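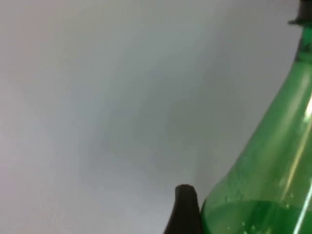
*Fig. 1. Translucent green plastic bottle, partly filled, dark cap. Small bubbles cling to the inner wall near the liquid line.*

# Unit 4: Bottles on Trays

Read before the Friday session. Bring the Unit 3 worksheet, with the friction table filled in.

## 4.1 Scope

This unit covers the stability of upright plastic bottles on a shallow tray, and the order in which a tray is loaded and unloaded. Glass is covered in Unit 6. Crates and dividers are not covered in this course.

## 4.2 Terms

**Fill line.** The level of the liquid surface with the bottle upright and at rest. In a tilted bottle the surface stays close to level and meets the wall at a different height on each side. Read the fill line only after the bottle has been set down.

**Base.** The part of the bottle that touches the tray. Many bottles for carbonated drinks have a petal base: several molded feet around a raised center. Contact is at the feet only.

**Tipping angle.** The tilt at which the center of mass passes over the edge of the support. Beyond this angle the bottle falls without further push.

**Rim.** The raised border of the tray. It limits sliding. It does little against tipping, as it meets the bottle well below the center of mass.

## 4.3 Tipping angle

For a bottle with support radius *r* and center of mass at height *h* above the tray:

tan(θ) = r / h

On a petal base, *r* is smaller in the direction of a gap between two feet than in the direction of a foot. Use the smaller value.

The height *h* depends on the fill. An empty bottle has its center of mass near mid-height. A small amount of liquid lowers it. As more liquid is added, *h* reaches a minimum and then rises again. A bottle filled to the neck is therefore easier to tip, in terms of angle, than one filled a quarter of the way. It is also heavier, so the force needed at a given height goes up. Keep the two quantities apart in your answers.

**Worked case.** r = 30 mm, h = 63 mm.
tan(θ) = 30 / 63 = 0.476, so θ = 25.5°.

The equation treats the contents as rigid. With a free liquid surface, the liquid moves to the low side during the tilt and the real angle is smaller.

## 4.4 The tray

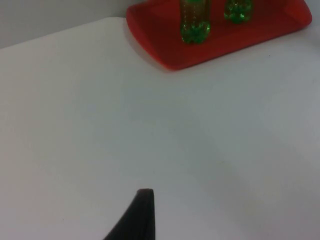

Ghazal Fallahi asked last term why the notes call for a rimmed tray at all, given that the rim does not prevent tipping, and whether a flat board would do the same job. For a static load it would. The rim matters once the tray is carried: a bottle that slides can leave a flat board at a much smaller tilt than its tipping angle. The question is kept in the notes, as it comes up in most groups.

Points to check before loading:

- The table is level and the full underside of the tray is supported.
- The tray floor is dry. Condensation lowers friction; see Unit 3.
- Each base stands fully on the flat part of the floor, clear of the curve where the floor meets the rim.

Weigh the tray empty and record the mass. For the exercise below, assume 880 g.

## 4.5 Loading and unloading

1. Place the heaviest bottle first, at the center of the long axis.
2. Add the others in pairs, one on each side.
3. Leave finger clearance between bottles.
4. Unload in reverse.

Lift each bottle straight up until the base is higher than the rim, then move sideways. Moving sideways too early catches a foot of the base on the rim, and the bottle rotates about that point. Grip near the center of mass. A grip at the neck lets the body swing. 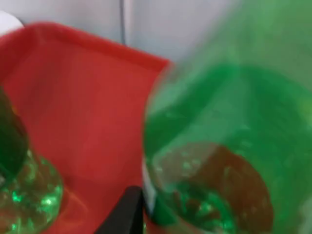
**Packing and Handling Group · Course Notes · Unit 4**

## 4.6 Exercises

1. A bottle has r = 28 mm and h = 46 mm. Find the tipping angle. Repeat with h doubled.
2. A tray of mass 880 g carries two equal bottles. The total is 1,310 g. Find the mass of each bottle.
3. Sketch *h* against fill level for a straight-sided bottle. Mark the minimum.
4. Explain why a petal base gives two values of *r*, and state which one applies when the direction of the push is unknown.

Show units on every line. Answers to 1 and 2 to three significant figures. Hand in sheets at the start of the next session.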